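Thread zu Funkstörungen bei Bluetooth im 2,4-GHz-Band, weil die Frage nach meinem letzten Beitrag mehrfach kam. 1/12

Ausgangslage: Großraumbüro mit 147 Arbeitsplätzen, fast überall Headset, Maus und Tastatur per Funk. Dazu WLAN auf 2,4 und 5 GHz. Beschwerden über Tonaussetzer ab 9 Uhr, davor keine. 2/12

Bluetooth Classic nutzt 79 Kanäle zu je 1 MHz und springt 1600-mal pro Sekunde. Ein WLAN-Kanal mit 20 MHz Breite nimmt davon rund ein Viertel weg. Adaptive Frequency Hopping blendet belegte Kanäle aus. 3/12

Liegen drei WLAN-Kanäle (1, 6, 11) gleichzeitig unter Last, bleiben nur die Lücken und der obere Rand. Die Zahl der nutzbaren Kanäle darf laut Spezifikation nicht unter 20 fallen. Danach wird in belegte Bereiche gesprungen, und es knackt. 4/12 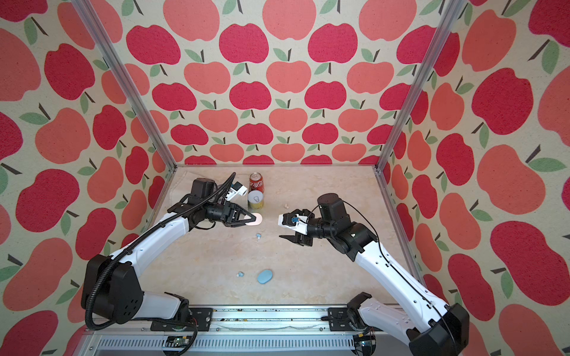 Kleine weiße Scheibe im Greifer, Apfelstoff ringsum.

Zur Messung: Spektrumanalysator im Wasserfallmodus, Aufzeichnung über 6 Stunden, Antenne auf Schreibtischhöhe. Wer nur mit dem Handy nach Netzen sucht, sieht WLAN-Beacons, aber keine Auslastung und keine Fremdsender. 5/12

Ergebnis: Kanal 6 zwischen 9 und 11 Uhr dauerhaft belegt. Verursacher war eine Präsentationsbrücke von Clorkness, die auch im Leerlauf sendet. Auf 5 GHz umgestellt, Grundlast weg. 6/12

Zweiter Fund: USB-3.0-Hubs. Deren Datenleitungen strahlen breitbandig bis in das 2,4-GHz-Band. Ein Empfänger-Dongle direkt neben so einem Port verliert deutlich an Reichweite. Abhilfe: kurze USB-2.0-Verlängerung, Dongle weg vom Hub. 7/12

Bei Ohrhörern kommt die Dämpfung durch den Körper dazu. Telefon in der rechten Gesäßtasche, primärer Hörer links: ungünstigster Fall. Manche Modelle tauschen die Rolle der Hörer im Betrieb, andere erst nach dem Zurücklegen ins Etui. 8/12

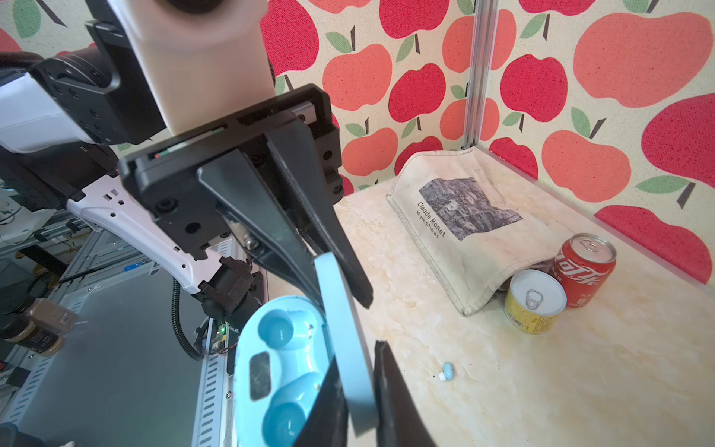
Flidari: Bei uns lag es am Codec. Mit fester Bitrate Aussetzer im Minutentakt, mit SBC auf niedriger Stufe Ruhe. Habt ihr das getrennt geprüft?

@Flidari Ja, getrennt. Hohe Bitrate lässt weniger Zeitschlitze für Wiederholungen. In unserem Fall sank die Fehlerzahl mit SBC, ganz weg war sie erst nach der Kanaländerung. 9/12

Puffer: 400 ms überdecken kurze Störungen bei Musik. Bei Telefonie geht das nicht, dort fällt jedes verlorene Paket auf. Deshalb melden sich zuerst die Leute mit vielen Anrufen. 10/12

Reihenfolge, die sich bei mir bewährt hat: Spektrum aufzeichnen, 2,4-GHz-WLAN ausdünnen, Dongles versetzen, dann erst Firmware und Codec anfassen. 11/12

Die Messung auf der zweiten Etage folgt im November, dort stehen andere Access Points (Wirnum). Rohdaten lade ich danach hoch. 12/12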